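Colette Collet
12 de fevereiro de 2021

Fio sobre desencaixotar, caixas de cartão e a minha nova paixão por cabos bem enrolados. Vai ser comprido, preparem um chá!

2/ Para quem chegou agora: mudámos as coisas todas do armazém antigo para a sala nova da Purnlow. Passei semanas a sonhar com este chão verde brilhante e agora passo os dias a pôr-lhe tralha em cima. Estou felicíssima.

3/ Começo pela mesa. Tem um tampo verde, parecido com pano, e já está bem gasto no meio. Houve quem sugerisse trocá-lo antes de nos instalarmos e eu disse logo que não, gosto imenso dele assim. Uma mesa de desembalar tem de aguentar com caixas a arrastar e fita-cola a saltar, e esta já provou que aguenta.

4/ Regra número um cá da casa: uma caixa de cada vez em cima da mesa. Uma! As outras esperam no chão. Eu era do clube "abre tudo ao mesmo tempo e logo se vê" e perdi um transformador durante dois dias à conta disso (estava dentro de um saco de plástico, dentro de outro saco de plástico).

5/ E a caixa que vai para a mesa, adoro quando tem aquele buraco redondo para meter a mão. Parece um pormenor de nada, mas depois de 90 caixas os meus dedos sabem muito bem a diferença entre uma com pega e uma sem pega.

6/ Cabos de alimentação: enrolados, ficha virada para fora, um por caixa enquanto não se sabe a que aparelho pertencem. Assim espreita-se e vê-se logo que ficha é, sem desfazer o rolo. Aprendi isto com a Masilela, que nos tratou do transporte e que manda tudo tão arrumadinho que dá gosto abrir.
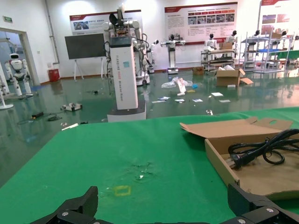
7/ Agora o chão, que é onde a coisa fica animada. Eu divido o desencaixotar em duas voltas. Na primeira não se arruma NADA, só se tira. Sacos, cartões, papéis, tudo fica onde caiu. Sei que há pessoas a quem isto faz comichão (olá, mãe), mas rende tanto mais!

8/ Na segunda volta anda-se com 4 sacos grandes: plástico limpo, cartão, papel e "não sei". O saco do "não sei" é o meu preferido. Vai sempre lá parar uma peça pequenina que alguém procura desesperadamente no dia seguinte.

9/ Os papéis brancos que vêm dentro das embalagens merecem um post só para eles. Não os deitem fora na primeira volta!! Eu espalho-os no chão, para ver todos de uma vez, e só depois decido. Os manuais vão para uma capa, as garantias para outra, e o resto segue para reciclar.

10/ Caixas vazias: espalmar ou guardar? Discussão eterna. A minha posição, depois de muito pensar no assunto: guardam-se as originais dos aparelhos caros, com o enchimento branco lá dentro, e espalma-se tudo o resto. As originais podem fazer falta se for preciso mandar alguma coisa para arranjar.

11/ Quem não guardou a embalagem do primeiro equipamento da Haltari e depois passou uma tarde inteira a inventar uma com cobertores e cartão de frigorífico levante a mão. (Tenho as duas mãos no ar.)

12/ Sobre o chão em si, porque já me perguntaram: é verde-escuro, brilha muito e as luzes do teto refletem-se nele que é uma beleza. O reverso da medalha é que se vê cada bocadinho de lixo. Para mim isso é uma vantagem, encontro parafusos à distância!

13/ Dica para chão brilhante: nada de arrastar cartão. Levantar, sempre. E o plástico transparente é o inimigo, nesse brilho quase desaparece e quem lhe põe o pé em cima vai de patins. Se só apanharem uma coisa na primeira volta, que seja o plástico.

14/ Os cabos soltos ficam todos do mesmo lado da sala. Não é bonito, é um ninho, mas é UM ninho. Antes tínhamos ninhos em todos os cantos e cada transformador preto parecia irmão gémeo do vizinho. Agora etiqueto cada um assim que descubro de quem é, com fita de papel e caneta grossa.

15/ A fita de papel foi ideia da malta da Wurkureck, que partilhou connosco o armazém antigo. Sai sem deixar cola, escreve-se bem em cima e um rolo dura uma eternidade. Eu comprei logo 2 e ainda vou a meio do primeiro.

16/ O que falta: prateleiras para as caixas originais, um sítio decente para os manuais e decidir se a mesa fica onde está ou se vai para mais perto da parede. Eu voto em ficar. Gosto de desembalar com a sala toda à frente, vejo logo o que já saiu e o que falta.

17/ E falta também um cesto para as tampas de cartão que se soltam. Se alguém tiver um grande a mais, aceito, troco por bolo de laranja. O bolo é bom, perguntem a quem carregou caixas no primeiro dia!

18/ Amanhã continuo com a parte das ferramentas, que é outro mundo. Mandem as vossas manias de mudança, leio todas e vou roubar as melhores sem vergonha nenhuma.

100 partilhas · 90 gostos · 4 comentários

Comentários

marta_rc
O saco do "não sei"!!! Cá em casa é uma gaveta e já vai na segunda.

joaquim.prates
Discordo do ponto 10. Espalmar tudo. O espaço vale mais do que a caixa. De resto, muito bom fio.

Colette Collet
@joaquim.prates falamos quando precisares de mandar um aparelho para arranjar :) o cobertor empresto eu

lena do sótão
A fita de papel funciona em cabos fininhos? A minha descola sempre ao fim de uns dias.

Publicações recentes de Colette Collet
Como carregar uma carrinha sem chorar
Etiquetas: cor, número ou as duas coisas?
O bolo de laranja das mudanças (receita pedida)
Adeus ao armazém antigo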